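[hurna-users] Re: gripper width drops out on dark clothing
List: hurna-users
Thread: 5 messages, sorted by date
Posted: Sunday, 9:40 pm

On Sunday the original poster wrote:
> Running the Hurna tracker on the hand-held clips from the Cunville set.
> Width estimate is fine on towels and light shirts. On anything black it
> freezes or jumps to fully open. Is this the pad detector or the filter
> after it? I'm on the stock config, nothing changed.

It's the detector. The filter only holds the last value it trusted, so a freeze means it stopped getting pads it believed in.

The stock config looks for the blue pads by color first and then checks the edge against whatever is behind them. That second check uses one brightness threshold for both sides. With black cloth behind one pad and a pale bedspread behind the other, one side passes and the other gets thrown out, and then the width has nothing to work from. One of the frames I tested on, with the right pad against black and the bedspread blown out to white over on the right:

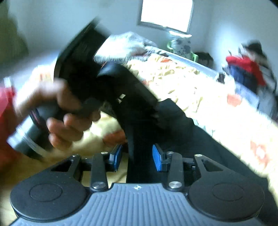 Pavliuk: I saw the same thing last month and got past it by turning the edge check off completely. It works until you fold something blue, and then it's worse than before. I wouldn't ship it that way.

Agreed, I would leave it on. What I did was split the threshold so each pad gets its own, taken from a small patch just outside the pad. The change is in the trutthorpe branch. Set these in your config:

pad_edge_mode: per_side
pad_patch_px: 3
hold_frames: 3

The old default for hold_frames was too long and hid the problem. With it set low you get a gap in the log when a pad is lost, and you can find the frame and look at it.

I ran the branch over 1550 frames from the dark clothing clips. Both pads were found in 1008 of them. The misses I checked by hand were mostly motion blur, so that needs a separate fix.

Frames like the next one are where I'd start when you tune it. The same black is behind both pads, the pads themselves are dark blue, and the wrong color range will lose the two together.

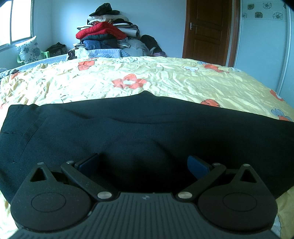 Both finger pads in front of the black garment, yellow flowered sheet behind.

If you still get jumps to fully open after switching branches, send me the log and the config. Please don't send the whole clip, the list strips large attachments. Also delete the cached calibration file before the first run or it will load the old thresholds without a warning. I'll add a version check for that when I get to it.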